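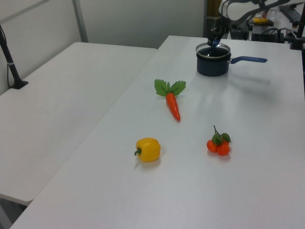 サイト内検索 キーワードを入力 検索

マニピュレータ制御ソフトウェア 定期安全点検表(所見付)

対象設備:卓上把持作業セル(Cornotstead試験棟)
対象ソフトウェア:認識系「Ciris」、動作計画系「Heltier」、制御系一式
点検日:2022年1月10日
点検者:Kyrylo Koval
確認者:Abdelilah Hamdy
管理部署:Yatsenko自動化技術部 ソフトウェア保全係

判定区分
適:基準を満たす
要:是正を要する(期限を所見欄に記載)
保:判定保留、再点検の対象とする

1. 点検前の確認

1-1 運転モードが「保守」に切り替えられ、外部からの動作指令が遮断されていること。 判定:適
1-2 稼働中の設定ファイルと承認済み設定ファイルの照合値が一致すること。 判定:適
1-3 前回点検における是正事項がすべて完了していること。 判定:要
所見:前回指摘の2件のうち、ログ保存先の変更は完了を確認した。起動手順書の改訂は未了であり、旧版が操作端末に残っている。次回運転開始前に差し替えること。

2. 認識系(Ciris)

2-1 カメラと架台座標系の外部校正値が有効期間内であること。 判定:適
2-2 登録物体(鍋、にんじん、ピーマン、房状トマトの各模型)の認識結果に取り違えがないこと。 判定:適
所見:保存済み評価画像432枚を用いて再実行し、取り違えは認められなかった。
2-3 光沢面に対する輪郭抽出が規定の閾値内で行われること。 判定:保
所見:天板の照り返し部分で天板面の推定に揺らぎが見られる。把持の可否に影響する水準ではないが、照明条件を変更した場合の記録が不足している。追加記録の取得後に再判定とする。
2-4 房状の物体を一つの把持対象として扱う設定が有効であること。 判定:適
所見:実が近接する対象について、個別に分割された候補が計画系へ渡されないことを確認した。
2-5 認識信頼度が下限を下回った場合、計画系への出力が停止すること。 判定:適

3. 動作計画系(Heltier)

3-1 天板、支柱、壁面および隣接卓が干渉物として登録されていること。 判定:要
所見:隣接卓の登録姿勢が旧配置のままである。二卓は角度をつけて接しており、現行の登録値では継ぎ目付近の干渉判定が正しく行われない。寸法および角度を再測定のうえ更新すること。更新完了まで、左側卓上を通過する経路の使用を禁止する。
3-2 鍋の内部への進入動作において、縁との離隔が設定値を下回らないこと。 判定:適
所見:進入および退避は鉛直方向に限定されている。横方向の補正は開口部より上方でのみ許可される設定である。
3-3 鍋の取っ手が干渉形状に含まれていること。 判定:適
所見:取っ手は本体とは別の形状として登録されており、鍋の向きの変更に追従する。
3-4 計画が制限時間内に得られない場合、直前の経路を再利用せず停止すること。 判定:適
3-5 乱数の種を固定した試験において、同一条件で同一経路が得られること。 判定:適
所見:回帰試験2,765件を実施し、全件で期待値と一致した。

4. 制御系

4-1 手先速度および関節速度の上限が承認値どおりであること。 判定:適
4-2 指先の把持力上限が対象物ごとに設定されていること。 判定:適
4-3 制御周期の超過が発生した場合に警告が記録されること。 判定:要
所見:超過の検出は正常であるが、警告の時刻が操作端末と制御装置とで一致しない。時刻同期の設定を見直し、再点検までに結果を報告すること。
4-4 通信断の発生時に保護停止へ移行し、自動復帰しないこと。 判定:適
4-5 非常停止の解除後、操作者による明示の再開操作を要すること。 判定:適

5. 運用ツールおよび記録

5-1 遠隔操作画面の権限が登録者に限定されていること。 判定:適
所見:登録者38名の権限一覧を照合した。異動者の権限はすべて失効済みである。
5-2 ソフトウェア更新時の切り戻し手順が整備され、実施記録があること。 判定:適
5-3 動作ログに版番号、設定照合値および操作者識別が記録されること。 判定:適
5-4 試験用の変更が運転用の系統に混入していないこと。 判定:適

6. 総合所見(確認者記入)

3-1は経路の安全に直接関わるため、是正を最優先とする。干渉形状の更新後は、Heltierの回帰試験を全件再実施し、低速運転による実機確認を行ったうえで禁止措置を解除すること。解除の可否は確認者が判断する。1-3および4-3については、担当者が是正報告書を提出すること。2-3の保留は運転の継続を妨げるものではない。

次回定期点検は6月とする。設備の配置を変更した場合は、時期にかかわらず第2項および第3項の点検を実施すること。

お問い合わせ:Yatsenko自動化技術部 ソフトウェア保全係 | © 2022 Yatsenko | ページの先頭へ戻る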